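Wanted: People Who Don't Believe the Casino Numbers (and People Who Do)

Call for participants and two paid positions, the Lau Casino Claims Review

The town of Lau has been told that a casino will save it. It has been told this before, with a different developer, a different parcel and a different set of drawings, and the parcel from last time is still a gravel lot with a fence around it. So you will forgive us if we would like to see some arithmetic before the county board votes in November.

The current proposal comes from Drorneo, which wants a gaming license for the old rail yard on the east side. The company's brochure promises 3000 jobs. It does not say how many are full time, how many are construction jobs that end when the ribbon is cut, or how many would go to people who already work at the bars and restaurants the casino would compete with. We wrote and asked. We got back a second copy of the brochure.

The state legislators backing the bill have been no more forthcoming. One of them told a room full of people in April that the revenue would "pay for schools," which is what gets said about every form of gambling from scratch tickets up. Maybe this time it will. We would like somebody to check.

What we are doing

Wavus is a small public policy newsletter with an office over a shoe repair shop. We cover the county, the statehouse when we can afford the gas, and anything with a tax break attached. Over the summer and fall we are putting together a resident panel and a short printed report on the Drorneo bid: the jobs claims, the tax claims, the traffic claims and the promises about treatment money for problem gambling. The report will be done before the board votes, or there is no point in doing it.

We are not an anti-casino group. A few of us play cards, and one of us plays badly enough that he should probably stop. If the numbers hold up we will print that they hold up. We don't expect them to, and we are telling you that now so you can decide whether you want to work with us.

Panel members: 14 places

We are looking for 14 adults who live in the county. You don't need to know anything about gaming law. We will send you the application, the developer's economic study and the county's traffic memo in advance, and you will be expected to read them. All of them, including the appendices, which is where the interesting parts usually are.

The panel meets five times, in the evening, for two hours each. At the meetings you will question witnesses: a labor economist, somebody from the county assessor's office, somebody who runs a business near the rail yard, and Drorneo, if Drorneo comes. They have been invited twice. Panel members write their own conclusions, and we will print disagreements in full, even the cranky ones.

We pay each panel member $300 for the whole run, at the last meeting. If you miss more than one meeting you won't be paid. We have been burned on this.

We want a mix. If you think the casino is the best thing that could happen to Lau, please apply, because at the moment our stack leans heavily the other way and a panel of people nodding at each other is no use to anybody. Hotel and restaurant workers, building trades people, renters on the east side, and people who have had trouble with gambling themselves are all especially welcome. Panel members may use a first name only in the report.

You can't be on the panel if you or anyone in your household works for Drorneo, for its lobbyists, for a competing bidder or for the county board. Holding public office rules you out too. So does running for one, and yes, we will look.

Records researcher (part time)

You will file public records requests, chase the ones that get ignored, and read what comes back. You should be able to follow a spreadsheet and spot when a total doesn't match its own rows. Experience with state lobbying disclosures would help. Patience on the phone would help more. The pay is $700 a week for the length of the project, and there are no benefits, which we know is not great.

Panel coordinator (part time)

You will book the rooms, get the documents to people on time, line up child care for panel members who need it, and keep witnesses to their time limits. State senators find this last part very difficult. Same pay, same terms. The job needs someone who can be polite and firm in the same sentence. Spanish is a plus.

Who is paying for this

You should ask that about everyone in this fight, so you may as well ask it about us. The money comes from our subscribers and from a grant by Netden, a local internet provider that has no stake in the rail yard as far as we have been able to find. Netden does not see the report before you do. If that arrangement changes, we will say so on the front page.

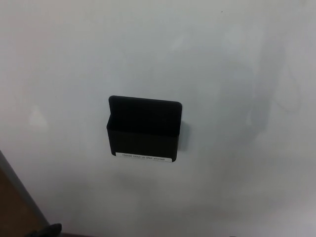

Posted by Nana Lamptey, editor, Wavus
Filed under: Jobs, Gaming, County Board

How to apply

For the panel, write us one page. Tell us where in the county you live, what you do, what you currently think of the proposal and what would change your mind. That last question matters most to us. "Nothing" is an acceptable answer if you can defend it, but be ready to defend it.

For either job, send a resume and a short letter. For the researcher position, also include one page on any claim from the Drorneo brochure and how you would go about checking it. Please don't send us writing samples from college.

Applications go to Ikhsan Yusof, by mail or at the front desk of the Wavus office. The deadline for the panel and both jobs is 10th June, at five in the afternoon. We answer everyone, though it may take us a couple of weeks.

If you need large print documents, a ride to meetings or an interpreter, mention it in your application. It won't count against you. Questions about pay or eligibility can go to Ikhsan. Questions about why we hate progress can go to Nana, who has a folder for them.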